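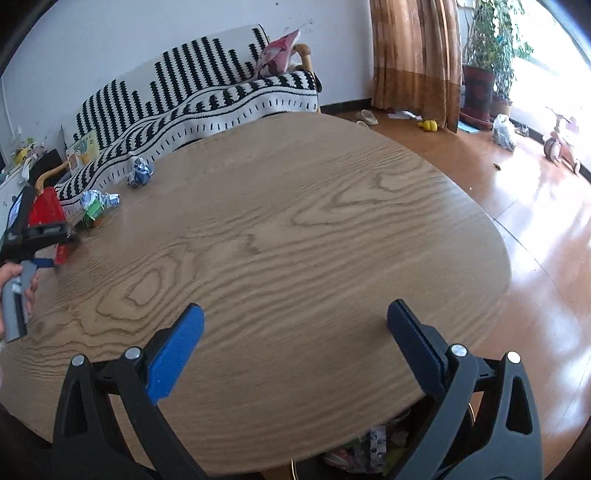 To: Fader hand-held gripper users list
Subject: Re: Finger pads not closing fully, and interim notice on linkage pins

Members of the list,

The message quoted below was received from the Lins site on Thursday. It has been reviewed by the hardware group at Drimley, and this reply constitutes an interim safety notice for all sites using the Fader hand-held gripper in pairs. A revised maintenance sheet will follow in February.

> We wish to report a fault on one of our two grippers, serial ending 1770.
> During a tabletop session the operator noted that the right jaw was
> stopping short while the left continued to travel. The handle was released
> and squeezed again, and the jaw then shut without warning on the
> operator's free hand. The skin was pinched but not broken. The session log
> shows normal jaw width throughout, so the fault would not have been
> picked up from the data. Up to that point the unit had completed 48
> recordings that day. Should we continue with the second unit, or stand
> down the pair?

The pair should be stood down. The unit was returned to Drimley and dismantled. One of the pins joining the finger carrier to the outer arm had worked partly out of its seat and was binding against the neighbouring arm. When the operator squeezed a second time the pin cleared, and the load held in the linkage was released at once.

The log did not register the fault as jaw width is calculated from the position of the handle and is not measured at the fingers. Sites should therefore not rely on the log as evidence that a gripper is in good order.

With effect from receipt of this message:

1. Both grippers of a pair are to be inspected before each session. The jaws should be opened to their full spread over a clear part of the table and the pins viewed from the front. All pins must sit at the same height. Where one stands proud, the unit is withdrawn.

2. The jaws are to be opened and closed 5 times with no object between the pads. Any hesitation, or any difference in travel between left and right, is a fault.

3. A jaw that stops short must not be squeezed again. The operator is to set the gripper down, keep fingers out of the cut-outs in the outer arms, and report the matter.

4. Pins are not to be pressed back by hand or secured with adhesive.

Sites recording in private homes are reminded that the same rules apply there as in the laboratory. Children are to be kept away from the table while either gripper is in use, and grippers are not to be left unattended within their reach.

The Hirum workshop has examined 23 further units from its own stock and found one with a similar, less advanced displacement. It is not yet known whether the cause lies in the pins or in the method of fitting. Sites holding units repaired locally are asked to declare them — no fault will be attributed to the site for doing so.

Replies should be sent to the list so that other sites may read them.

Hardware Safety
Drimley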